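Part 4. Clearing out and wiping down the gray bin

I do this at the end of my shift, and it takes me 13 minutes if I don't stop to chat.

1. Take out anything left on the floor of the bin. Check the corners too - small stuff loves to hide there!

2. Mix 2 capfuls of Kaseo cleaner into a bucket of warm water (not hot, it streaks).

3. Wipe the far wall first, then the sides, then the floor. I go top to bottom so I'm not chasing drips.

4. Dry everything with a clean cloth.

Caution: no scouring pads. I tried one on our old bin and the scratches held dirt forever.

Note: Maksym Vakulenko likes to do the floor twice, and his bins do come out nicer than mine.

5. Hang the cloths up and put the Kaseo back on the low shelf, lid on tight.

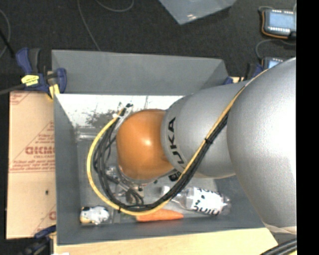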